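Flullulano Computer Reuse Group
Minutes of the members' meeting
September 20, 2020

Held in the back room at Druditetti and by phone for those who preferred to stay home. The meeting opened on time. Apologies were received and noted by the chair. A quorum was present.

1. Minutes of the August meeting

The minutes were read and accepted with one correction. Under the heading for storage, "monitors" should read "monitor stands." The group does not currently hold any monitors.

2. Matters arising

The broken lock on the parts cabinet has been replaced. The new keys are on the hook behind the door and should go back there at the end of each session.

The request to Mesico for a second set of shelves was sent. No answer yet. The secretary will write again.

The question of whether to accept laptops was put off in August. It was put off again, as the member who raised it was not on the call.

3. Incoming equipment

The office at Shehu has offered 30 desktop towers, all from the same purchase. The drives are still in them. Shehu has asked that every drive be wiped and that we confirm this in writing for each machine.

There was some discussion about whether we have room. The rack along the back wall will take part of the load if the boxes of keyboards are moved out. The rest would have to go in the hallway for a short time, and Druditetti has said before that the hallway must stay clear. It was agreed to take delivery in 2 loads instead of one. The second load will not be booked until the first is off the floor.

Agreed: accept the offer. The secretary will reply to Shehu and draft the wiping form.

4. Memory and drives

The memory order came in short. We were sent 4 modules and had paid for 7. The supplier has been told and has promised the rest or a refund. Until this is settled, no machine will be upgraded beyond what it came in with, unless the parts come from a tower that is going to scrap.

One member asked whether old drives should be reused at all. Opinions were divided. Some felt that a drive that passes a full test is fine for a homework machine. Others have had returns with failed drives within months and would like to fit only new ones — the cost is the problem. It was left that tested drives may go back in, with a note on the label giving the test date. To be looked at again once we know what the Shehu drives are like.

5. Bench work and how the cases are handled

This item took up most of the meeting. Several towers have come back to the shelf with a cable left off or a panel that will not close, and time is being lost finding out who stopped where.

The following was agreed for all bench sessions:

Unplug the machine and hold the power button in for a few seconds before opening it.

Lay the tower on its side on the metal bench with the open side up. Do not work on it standing.

Screws go in the dish, not on the slats. They fall through, and the floor under the bench is hard to sweep.

Blow out dust before touching any connectors, and do this by the open door.

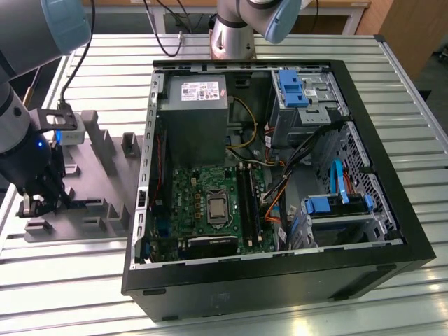
Follow each data cable from the drive to the board before pulling it, and write down which socket it came from. On towers with more than one drive bay this matters, as the system will sometimes not start if the leads are swapped.

Check that the memory is pushed fully home. Two of the returned machines had nothing else wrong with them.

Leave the processor alone unless it is the reason the tower is on the bench. If it has to come out, clean off the old paste and use new.

Keep the side panel with its own case. Tape a slip with the machine number inside the panel.

If a job is not finished, leave a note in the case saying what was done and what is left. A blank note is no use.

It was suggested that the list be printed and put up over the bench. Agreed. A copy will also go in the front of the log book.

6. Scrap

The scrap bin is full. The collection firm now wants power supplies kept apart from bare metal, and boards kept apart from both. Plastic drive clips should be pulled off and saved, as we are always short of them. A second bin is needed and will be bought from petty cash.

7. Any other business

The label printer is out of tape.

Members are asked to take their cups home.

The meeting closed. The next one will be held in the same room, date to be sent by email once Druditetti confirms the booking.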